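Writing on the Wall: The Working Board in Small Organisations
2/4/21

When the regional library service at Arnstead reopened its meeting rooms in January, the first item staff asked to have returned was the whiteboard. The service had spent most of the previous year planning through shared documents, and its internal review recorded 474 separate planning files, many of which had been opened only once.

The review, published by the Hatine Centre for Workplace Practice, examines how small public organisations keep track of unfinished thinking. Its authors surveyed 300 employees across councils, libraries and community health offices. A recurring finding was that people write more freely on a surface they expect to wipe. A typed note acquires a degree of authority as soon as it is circulated – a half-formed diagram on a board does not.

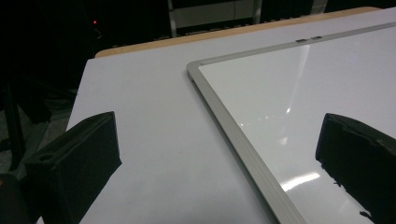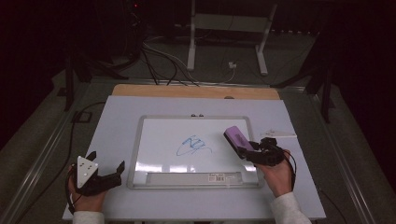
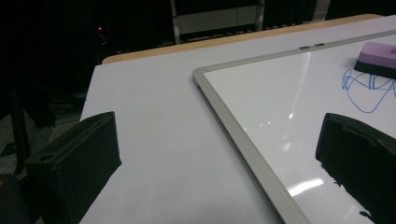

A small whiteboard on a white tabletop.

Scale also plays a part. The large wall-mounted board tends to be governed by whoever stands beside it, and participants seated at the far end of a room seldom contribute. At the Hillero offices, meetings of up to 8 people were moved to a shared table with smaller boards passed from hand to hand. Staff there reported that junior colleagues took up the marker earlier in the discussion.

The practice has its critics. Records officers note that decisions made on an erasable surface may leave no trace, and public bodies have obligations in this regard. The Yalçınkaya guidelines, adopted by several of the organisations surveyed, require that any decision be transcribed before the board is cleaned. Compliance stood at 80 per cent at the time of the review, with the remaining cases attributed chiefly to rooms booked back to back.

The Centre recommends that organisations set aside five minutes at the close of each meeting for transcription, and that the cost of markers and cleaning cloths be included in ordinary stationery budgets. A second stage of the study will consider schools and neighbourhood centres.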